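Home > Builds > Two-arm floor rig > Gallery

Two-arm floor rig – gallery

Last updated Sep 16, 2025

Quick page, been meaning to put this up since February. Two arms, wrist cams, downstairs hall at Clinmont because it's the only floor big enough and level enough. Job is tidying small stuff off the floor with long handled tools. Sticks, handles, whatever the fingers will close on. Pictures first, build notes after. Will fix the layout when I have time.

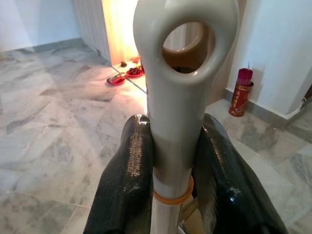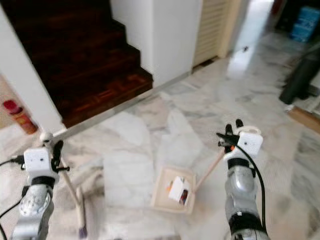
Marble floor both times. Gray handle with the orange ring in the wrist view, the two sticks and the tray in the wide one.

Why tools at all. Stock fingers are short and the floor is a long way down for the wrist. Every time we tried to pick straight off the tile the elbow ran into its limit. So – give it a stick. Cheap reach, no new parts on the arm. Downside is the tip wanders. Small slip at the fingers is a big miss at the far end.

Grip. First finger skins were plain printed plastic, useless, any round handle just spun. Textured ones hold a lot better. Still get some twist on thin sticks. Thick handles are fine. Tried wrapping a stick in tape and that helped for a day and then the tape crept, wich is worse than no tape.

Grip force is set per tool now, in a text file. Ugly but works. Too low and it droops, too high and the driver gets warm and throttles. If someone has a nicer way please write.

Controller. Onditz board, the older one. Runs both arms off one loop at 100 Hz. Can go faster on paper. Didn't for us, the left arm started dropping packets and then everything waits on it. Left it at 100 and moved on.

Software is Firkis, our own thing, mostly glue. Reads the cams, reads the joints, writes it all to disk with the same clock. The clock part took longer than the rest of it put together. Wrist cam was running late against the head cam and you don't notice until you try to line up a touch and the stick is already past the thing. Fixed offset in the config for now. Should measure it properly at startup.

Cables. Biggest pain of the build by far. Run on the outside of the arm with a loop of slack at the wrist. First go the loop was too tight and pulled the connector at full roll. Second go too loose and it hooked on the other arm. Current length is a compromise, check it every session. Zip ties every joint but NOT across a joint, learned that one twice.

Floor. Polished stone is rough on cameras. Glare moves around with the time of day, and auto exposure chases it. Locked exposure on the wrist cams, much better, a bit dark in the corners. Head cam still on auto. Also tools slide on it like ice, so a tool set down is never where you left it. Pick-up pose has to be looked up fresh each time.

Trays. Anything with a raised edge. The lip gives the stick something to push against. Without one we were chasing a box across the hall.

Parts, short version:
Arms – 2, bought used, one needed a new wrist bearing
Finger skins – printed, 4 sets so far, 2 still usable
Controller – Onditz
Power – one supply per arm, do not share, the brownouts are not fun to debug
Clamps, ties, tape – more than you think
Spare fuses – see above

Things that broke: one finger mount (cracked along the layer line, reprinted flat, OK since). One USB hub. The wrist cam bracket, which was my fault, tightened it with the wrong driver. Firmware on the right arm after an update, rolled back, not touching it again untill I have to.

Runs take about 10 minutes to set up when nothing is wrong. Home both arms, check the loops, load the tool file, wave something in front of each cam to be sure they're not swapped. They were swapped once for a whole afternoon. Threw all of that out.

Next up. Better tool change, right now a person hands it the stick. Want a rack. Abdelaziz rack design looks about right, four slots, open front, but it's drawn for a table edge and we're on the floor so the feet need redoing. Also want a flat pad on the end of one stick to see if pushing gets easier, and a softer skin for the thin ones.

Not doing: wheels. People keep asking. Arms stay where they are until they can clear one patch of floor without help.

Files for the finger skins and the cam bracket are on the downloads page. Bracket is the new version, old one cracks. Tool file format is in the readme, sort of. More pictures when the rack is printed.

Back to Builds | Downloads | Contact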